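¿Cómo se convierte un hilo en tela?

Mira de cerca la camiseta que llevas puesta. Si estiras un poco la tela, verás muchos hilos finos colocados con orden. Un hilo suelto no abriga ni tapa nada, pero muchos hilos bien unidos forman una tela. En esta página vamos a ver cómo se unen y de dónde salen.

De dónde vienen las fibras

Una fibra es un pelito largo y fino. El algodón es una planta y sus fibras rodean las semillas, como una bola blanca. La lana es el pelo de las ovejas, que se esquilan normalmente en primavera, por ejemplo en abril o mayo. El lino sale del tallo de otra planta. También hay fibras que se fabrican, como el poliéster y el nailon, que se hacen sobre todo a partir del petróleo.

Las fibras naturales son cortas. Las de algodón suelen medir menos que tu dedo meñique. Para hacer un hilo largo hay que juntarlas y retorcerlas. Eso se llama hilar.

Puedes hacer la prueba en casa con un poco de algodón del botiquín. Tira de él despacio y se deshace. Ahora coge otro trozo, estíralo un poco y retuércelo entre los dedos mientras tiras. Saldrá un hilo corto que aguanta bastante más. Al retorcer las fibras, se aprietan unas contra otras y les cuesta resbalar.

Tejer con dos grupos de hilos

La manera más conocida de hacer tela es el telar. Primero se tensan muchos hilos en una dirección. Estos hilos forman la urdimbre. Después se pasa otro hilo de lado a lado, por encima de uno y por debajo del siguiente. Ese hilo es la trama. En la vuelta siguiente se hace al revés: donde antes pasó por encima, ahora pasa por debajo.

Las sábanas y los pantalones vaqueros se hacen así. En el pequeño museo textil de Kunmont hay un telar de madera con 1265 hilos de urdimbre. In-ho Woo, el tejedor que lo maneja, tarda una mañana entera en hacer un trozo de tela tan largo como su brazo. Antes de empezar tiene que colocar todos los hilos uno por uno – si se equivoca en uno, el fallo se nota a lo largo de toda la tela.
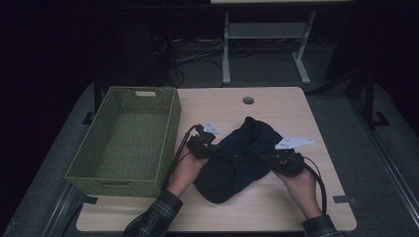
Tejer por encima y por debajo es una idea muy antigua, y no sirve solo para los hilos. Con el mismo sistema se trabajan el mimbre, el junco, el papel o las tiras de plástico. Cuando las tiras son más rígidas, el tejido se sostiene solo y puede tener fondo y paredes. La cesta verde oliva que está sobre la mesa tiene el tejido apretado, y el mismo dibujo se repite por dentro, en el fondo. La tela azul marino, en cambio, es blanda y se arruga. Que algo tejido quede duro o blando depende mucho del material y de lo gruesas que sean las tiras o los hilos.

Tejer con bucles

Los jerséis, los calcetines y casi todas las camisetas se hacen de otra forma. Aquí puede bastar un solo hilo, que va formando bucles. Cada bucle pasa por dentro de otro bucle. Esta tela se llama tejido de punto.

Los bucles pueden abrirse y cerrarse un poco, y por eso un calcetín se estira cuando metes el pie y luego vuelve a su sitio. El punto también tiene una desventaja: si se rompe un bucle, los de al lado pueden soltarse y aparece una carrera.

Prueba tú

Necesitas un trozo de cartón, lana y tijeras. Haz cortes pequeños en dos lados opuestos del cartón y pasa la lana de un lado al otro, bien tensa. Esa es tu urdimbre. Corta una hebra de 100 centímetros de otro color y pásala por encima y por debajo. Al llegar al final, da la vuelta y cambia el orden. Aprieta cada vuelta contra la anterior con los dedos o con un tenedor.

Si se te acaba la hebra, ata otra y sigue. Cuando termines, corta los hilos por detrás del cartón y anúdalos de dos en dos para que no se suelte la trama.

Palabras nuevas

Fibra: pelito largo y fino con el que se hace el hilo.
Hilar: juntar y retorcer fibras para formar un hilo.
Urdimbre: hilos tensos que se colocan primero en el telar.
Trama: hilo que cruza la urdimbre de lado a lado.
Tejido de punto: tela hecha con bucles enlazados.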